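Home | Notebook | Benches | Methods | Stock list | Search

January
By Nazar Marchuk
Print this page | E-mail this page

Sample handling, bench notes, continued

Started at 7:40. Qin was already in and had opened the night log from the Dukier line. It stopped one time, at 2:15, with the message "tube not seated," and it waited for a person until Qin pressed the button in the morning. So we lost most of the night again. The tube was seated. I looked at it myself and I could not find anything wrong with it. I wrote the tube number in the stop book and sent the log to Zudarport.

Numbers for the month before I forget them. By hand, before the line, we prepared 1,209 tubes in the month. With the line we are at 2,551, and the month is not finished. Bidel asked me for these two numbers for the meeting and I gave them, but I asked him to say also that the first number was made with the same people who did all the paperwork, and the second number does not include the tubes we repeated. He said he would say it. I will check the slides.

What is changed for us. I want to write it down while I still remember how it was.

Before, one person took a batch from the delivery to the end. You knew your batch. If a label was crooked you remembered it in the afternoon when the result looked strange. Now the batch goes through the line and each of us sees only a part of it. Yesterday I had a strange result and I walked to three people to ask about the label, and all three had not seen the tube. The line has seen it, but the line does not write down "crooked."

Wrists are better. Qin used to wear the blue support on her right hand every afternoon and I have not seen it since the capping moved to the line. I also sleep better on the left side. This should go in the report for Bidel too, it is as important as the tube count.

The evening shift is the difficult point. The plan was that the line works alone and evening people go home on time. In practice someone stays, because of stops like the one last night. It is not written as a shift, so it is not paid as a shift. I raised it again. The answer was that Zudarport will change the sensor setting and the stops will go down. Maybe yes. But I think the hours that people stayed already should be counted, also if the setting is changed tomorrow. Bidel will ask upstairs.

Training. We have 20 names on the list for the line and only the morning people have finished. The second part of the training is in the afternoon, when afternoon people are working, so they cannot go. I moved my own place to the later group so one of them can take it. Please, whoever makes the list next time, look at the shift plan first.

9:30. The bench work. Loading and unloading of racks is still done by us, and this is what the next step is about. Bidel wants to know which of the small movements can be given to a machine and which must stay with hands. So the gripper work now has its own place on the white table, and the rest of the bench things stay away from there. I asked that the rack goes on the left and far enough back. When it stands near the front edge my sleeve catches it, and I am not the only one.
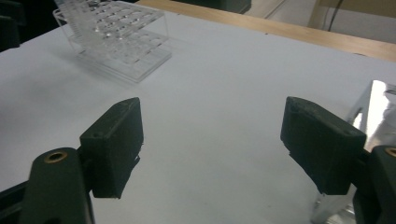
White table, gripper fingers open, clear tube rack at upper left.

My remarks on the rack. The clear one is hard to see against the white top, for me and I suppose for any camera also. From my chair I mostly see its edges. I propose to try a colored rack or to put a dark mat under it. Qin prefers the mat, because all our racks are clear and we will not buy new ones for one table. I agree with her. Mat ordered.

Pads: look at the faces of both at the end of each day and write in the table log if there are new marks. Do not clean them with the strong solvent, use only the mild one from the second shelf.

Discussion at lunch, I put it here because it will come back. One of the evening people asked directly if loading by machine means fewer of us next year. Bidel said no places are planned to go. I asked if he can have this in writing and he said he will try. My own opinion: there is enough work, the checking alone has grown a lot, and it is now done in a hurry between other things. If the loading goes to the machine, I would like that checking becomes a real task with a name and hours. I would take it gladly. But people should be asked, not moved.

14:10. Zudarport called back. They want the log again in the other format. Sent. New setting comes by e-mail, we install it ourselves, the line must be empty when we do it. Qin will do it after the last batch and I stay with her. I write my time in the book this time, and she does too.

To do:
- stop book: copy last night into the shared sheet
- ask Bidel about slides and about the paper from upstairs
- mat, when it comes, cut to size
- new label check before loading, one line in the form is enough ("label straight, yes/no")
- afternoon group, find another hour for training part 2

Print this page | E-mail this page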